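4.2 Price effects of charity provenance

Sellers claim that a good cause lifts the hammer price of a motorcycle. We doubt it. Of 900 lots in the Meten sales lists, only 17 were charity consignments, and Hopkin's model leans on nine of them.

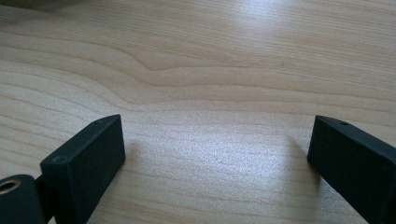
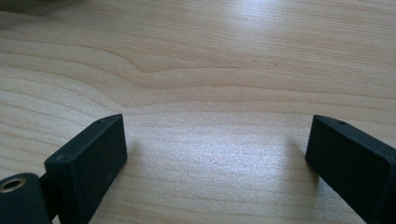 Figure 3. Wood grain on a tabletop, two views.

Does a charity label raise the price? The data cannot show it - most of the gap goes away once former owner and mileage are held fixed.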